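Ticket: Wrist view and torso view disagree after scene reload
Project: Drulero (student manipulation project, simulation branch)
Opened by: Jurgita Juška
Assigned to: Noémie Bélanger
Priority: Medium
Status: Open, workaround in place

Summary
After a scene reload, the wrist camera pose no longer matches the pose published by the arm. The gripper model renders, the fingers respond to open and close commands, and no error is written to the console. The overlay that projects a target point into the wrist view lands in the wrong place, and the grasp planner then rejects the target as out of reach.

Environment
Simulator: Primatine, course build
Control stack: Drulero, main branch
Scene: corner room with framed pictures
Machine: lab workstation 2, also reproduced on a laptop

Steps to reproduce
1. Start Primatine with the corner room scene.
2. Launch the Drulero bridge and wait for both arms to report ready.
3. Send the open command to both grippers.
4. Reload the scene from the menu without stopping the bridge.
5. Request one image from each camera.

Expected
Projected target stays on the same scene point before and after reload.

Observed
Projected target shifts by 47 pixels in one wrist view and 50 in the other. The torso view is unaffected. Joint values before and after reload are identical in the log.

Log excerpt
[bridge] scene reload received
[bridge] joint state ok, left and right
[camera] intrinsics reloaded
[camera] extrinsics: using cached value
[planner] target rejected, code 691

Tried so far
- Restarting only the planner. No change.
- Closing and reopening the grippers. No change.
- Deleting the image cache. No change, and it slows the first request.
- Full restart of bridge and simulator. Overlay is correct until the next reload.

I suspected the field of view first, because the wide view stretches everything near its borders. The intrinsics file is the same one we used for the November demo and the values match, so I have dropped that idea.

Captures, with the overlay turned off: 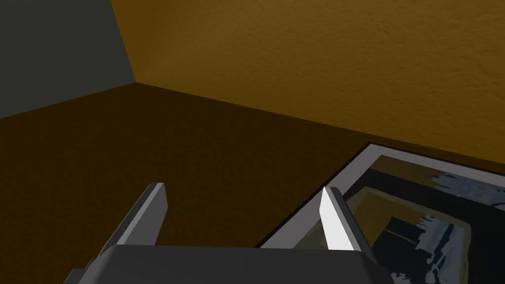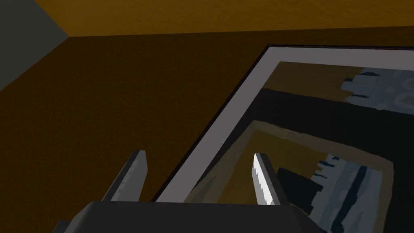

First two are gripper views, third is the wide view with both arms. 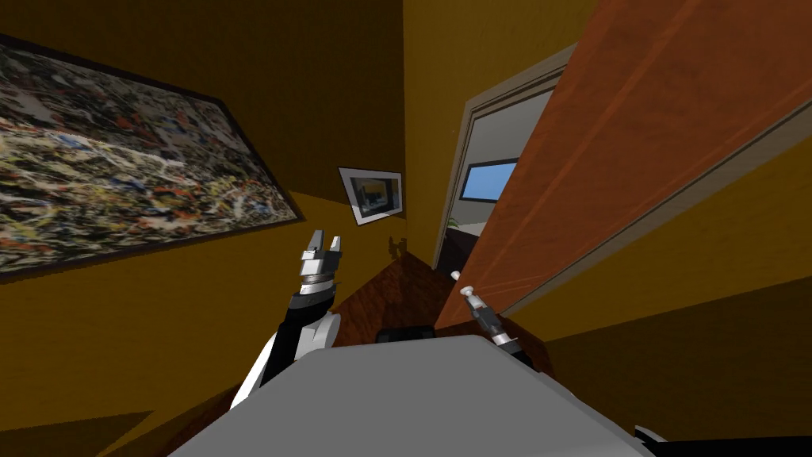
Noémie Bélanger: The line that matters is "using cached value". The bridge stores the camera-to-wrist transform at startup under the simulator's object handle. A reload assigns new handles. The lookup fails, and the code falls back to the last stored transform, which was computed for the default mount and not for ours. The torso camera has no custom mount, so the fallback happens to be right for it.

Please do not edit the mount file to compensate. Isabelle's group tried that last term and ended up with two sets of offsets that only worked in one scene.

Proposed fix: key the cache by link name, and clear it on the reload event. If the lookup still fails, the bridge should stop with an error. A silent fallback in this spot is a bug by itself and I will open a separate ticket for it.

Jurgita Juška: Tested the branch. With link names as keys the shift is gone on workstation 2. On the laptop the first image after a reload is still wrong and the second is correct. Looks like the image request gets in before the cache is cleared.

Noémie Bélanger: Confirmed, it is an ordering problem. The reload event goes out on its own thread. I will block image requests until the bridge has rebuilt the transforms. This adds a short wait after each reload - acceptable for class use, but the batch scripts will need a longer timeout.

Workaround until merge
Stop the bridge before reloading the scene, then start it again. Anyone running batch scripts should discard the first image from each wrist camera after a reload.

Remaining
- Merge the link name change (Noémie)
- Add a reload case to the test suite (Jurgita)
- Raise the timeout in the batch scripts (Ynyr)
- Retest on the laptop, Thursday lab session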